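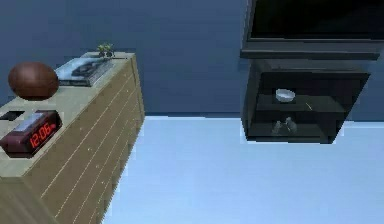

The Sillis felt pad set is made for the undersides of small things that stay in one place for years. A bare plastic or metal base will mark an oiled or waxed surface in time, and the pale finishes show it worst. A digital alarm clock on top of a light tan chest of drawers is a typical case: it gets nudged every morning, always in the same spot. Four small pads under the case are enough for a clock of that kind.

Sillis felt pads, mixed set
Sold by Findov Home, Gadodstead
Item no. 198
In stock

What you get
Two sheets of self-adhesive wool felt, one in oatmeal and one in dark brown
Round pads in 13 mm, plus an uncut strip on each sheet
Pad thickness 2 mm

Fitting
Wipe the base of the object with a dry cloth. If it is greasy, use a little washing-up liquid on a damp cloth and let it dry fully. Peel the pad, press it down firmly and leave the object upside down overnight. Keep pads clear of battery covers, speaker holes and air vents. The strip can be cut with ordinary kitchen scissors.

Where they work
Clocks, lamps, trinket boxes, picture stands, bookends and plant saucers that have a glazed base. Unglazed clay sheds dust and the adhesive will not hold on it. We do not recommend these pads for chair legs. For those see the Çınar nail-on glides, which are sold singly.

Care
Felt picks up grit. Lift the object now and then and brush the pads with an old toothbrush. Replace any pad that has gone hard or shiny. Old adhesive comes away with white spirit, but test it first on a part that does not show.

Delivery and returns
Posted second class in a card envelope. Unopened sets can be returned by post or to the shop counter. Please ask for Nesrin Sönmez if you are buying for a guest house or school, as larger packs are kept in the back and are not listed online.

Customers also bought
Cork coasters, plain
Furniture wax, clear
Drawer liner, unscented

Page last updated Aug 11, 2022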